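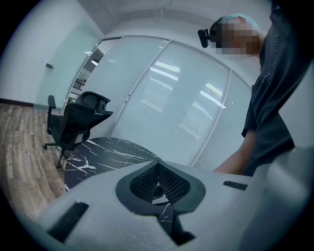
Greifer mit dunkelgrauen Netzauflagen in der V-förmigen Öffnung, dahinter der runde Tisch.

Calomwood stellt die Pflege seiner Handgreifer auf feste Füße

Neuer Wartungsablauf Zukamell gilt ab Juli für alle Greifer der Baureihe Kakano

Wer einen Greifer jeden Tag in der Hand hält, kennt ihn irgendwann ziemlich gut: das leichte Kratzen, wenn sich Staub in die Führung gesetzt hat, oder den kleinen Widerstand kurz vor dem Schließen, der gestern noch nicht da war. Solche Beobachtungen sind bei Calomwood bisher meist auf dem Flur weitergegeben worden, von einer Schicht zur nächsten und manchmal auch auf einem Klebezettel. Mit dem Wartungsablauf Zukamell bekommen sie nun einen festen Platz, und darüber freut man sich im Haus sehr.

Zukamell umfasst 13 Arbeitsschritte und ist für die Handgreifer der Baureihe Kakano geschrieben, von denen bei Calomwood mehr als 40 im Einsatz sind. Die Schritte reichen vom Abwischen des Gehäuses über die Kontrolle der Netzauflagen bis zum abschließenden Schließtest und passen auf ein beidseitig bedrucktes Blatt, das jedem Greiferkoffer beiliegt (laminiert, weil die ersten Probeblätter den Kontakt mit dem Reinigungsmittel nicht gut überstanden haben).

Besondere Aufmerksamkeit gilt den Auflagen in der Greiföffnung. Sie haben den unmittelbaren Kontakt mit allem, was gegriffen wird, mit Bechern, Kartons, Tüchern und Besteck, und dort sammeln sich Fusseln und Klebereste zuerst. Der Ablauf sieht vor, die Flächen mit einer weichen Bürste von innen nach außen zu reinigen, danach mit einem fusselfreien Tuch nachzuwischen und den umlaufenden Rand mit dem Finger abzufahren. Fühlt sich der Rand an einer Stelle hart oder rissig an, kommt der Greifer in die Werkstatt. Auflagen werden grundsätzlich paarweise getauscht, damit beide Seiten gleich stark nachgeben.

„Ich habe mir lange gewünscht, dass wir die Pflege genauso ernst nehmen wie die Reparatur“, sagt Raghda Saab, Leiterin der Gerätebetreuung bei Calomwood. „Eine verschmutzte Auflage sieht zunächst harmlos aus, und dann wundert man sich eine Woche lang, warum der Becher immer ein kleines Stück nach links rutscht. Am meisten freut mich, dass so viele Kolleginnen und Kollegen ihre eigenen Kniffe beigesteuert haben. Der Trick mit der weichen Bürste stammt zum Beispiel aus der Frühschicht und nicht von mir, das möchte ich gern einmal gesagt haben!“

Grundlage des neuen Ablaufs sind 1658 Einträge aus den Gerätebüchern, die das Team in den vergangenen Monaten durchgesehen und sortiert hat. Viele davon betreffen Kleinigkeiten: eine Schraube, die nachgezogen wurde, einen Deckel, der nicht ganz bündig saß, eine Backe, die nach dem Reinigen verkehrt herum eingesetzt worden war. Gerade der letzte Punkt kam oft genug vor, dass die Backen künftig eine kleine Markierung auf der Innenseite erhalten. Auch die Reihenfolge der Schritte geht auf diese Einträge zurück. So steht die Sichtprüfung jetzt vor der Reinigung, damit feine Spuren am Rand noch zu erkennen sind und ins Gerätebuch übernommen werden können.

Wird ein Greifer paarweise geführt, werden linkes und rechtes Gerät nacheinander gewartet und anschließend zusammen geprüft. Für den Schließtest werden beide langsam geöffnet und geschlossen, zunächst leer und danach mit einem Schaumstoffwürfel. Der Spalt zwischen den Auflagen soll dabei über die ganze Länge gleichmäßig kleiner werden. Bleibt eine Seite zurück, wird die Backe gelöst, neu angesetzt und der Test von vorn begonnen. Geübte Hände brauchen dafür nur wenige Minuten, und wer neu im Team ist, darf sich gern Zeit lassen.

Zum Start lädt Calomwood die Beschäftigten aller Arbeitsgruppen zu Einweisungen im Besprechungsraum Ichikawa ein. In kleinen Gruppen wird der komplette Ablauf am eigenen Gerät durchgegangen, Bürsten und Tücher liegen bereit. Wer schon einen Greifer mit auffälligem Schließverhalten im Regal hat, bringt ihn am besten gleich mit, ebenso das zugehörige Gerätebuch.

Ersatzauflagen gibt es weiterhin an der Ausgabe der Gerätebetreuung. Anregungen zum Wartungsblatt nimmt Raghda Saab gern entgegen, auch handschriftlich; sie fließen in die nächste Fassung ein.

Pressekontakt: Calomwood, Gerätebetreuung, Raghda Saab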